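Football | Interviews

By the Sports Desk — January

The Rolton goalkeeper had asked me to come early, so I turned up on Friday with two coffees and a list of questions I mostly ended up ignoring. We talked for 90 minutes, the length of a match, and he only looked at his phone once!

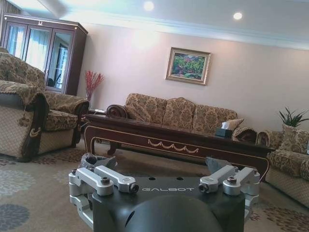
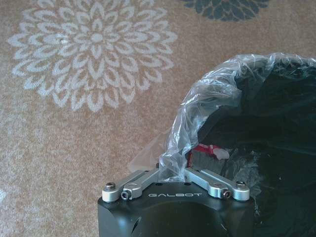

Both photos: the GALBOT gripper.

I started with the obvious one. He's leaving Rolton for Lorente at the end of the season, after ten years and 554 games, and I wanted to know how he told the manager.

"Badly," he said. "I had a whole speech. I got as far as 'I've been thinking' and he said, 'It's Lorente, right?' Then he shook my hand and asked me if I could still play on Saturday."

He could, and he did — a shutout, too. I told him I'd expected at least a few boos that day (the fans at the Fillia Road end aren't shy) and he laughed.

"I heard maybe one guy. My mom heard him as well, and I think he regretted it."

What surprised me was how much he wanted to talk about the bad years. He let in five goals at Itus when he was 21 and got dropped the next morning. He didn't play again for two months, and he says he came close to quitting and going to work for his uncle.

"I used to sit in the car after training with the engine off," he told me. "I didn't want to go home and be asked how it went. The old captain knocked on the window one night and got in the passenger seat. We talked about fishing for an hour. I don't even fish."

They still call each other before every game, though the captain retired a long time ago and lives 50 miles from the nearest decent field.

I asked if he'd celebrate should he save a penalty against Rolton next season. He thought about that one for a good while, stirring a coffee that had gone cold.

"I'd want to," he said. "I'd probably look at the grass and walk back to my line. Ask me again after they've sung something rude about me."

Contact the sports desk | Copyright, all rights reserved | Back to top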